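Vulex 3 turns hand-held gripper recordings into robot-ready motion plans

BUSALOW — Beletwood today released Vulex 3, a major update to its software for teaching robot arms from demonstrations made by hand. The new version takes recordings from hand-held grippers, works out the path of the tool and the opening of the fingers, and checks that a given arm can follow the same motion before anything is sent to the controller.

We are really excited about this one! Earlier versions handled one tool at a time, and users told us that was the first thing they wanted changed. Vulex 3 lines up recordings from several grippers on a single clock, so two people working at the same table can be processed as one session.

The tracking module has been rebuilt too. Plain, pale tabletops give a camera very little to hold on to, and small bright lamps can throw off the exposure. The new tracker leans more on motion sensor data when the picture gets thin, then corrects itself once it finds edges again. 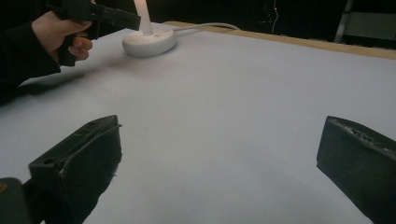
During the spring trial at the Marchuk workshop, our team processed 1370 demonstrations with the release candidate. Of those, 600 came from sessions with two tools in use, and they went through the same pipeline with no special settings.

Vulex 3 also adds a replay view, a simpler calibration routine and a command line tool for batch jobs. Projects saved in the previous version open without conversion — calibration files included.

The update is free for current license holders and can be downloaded from the Beletwood customer page.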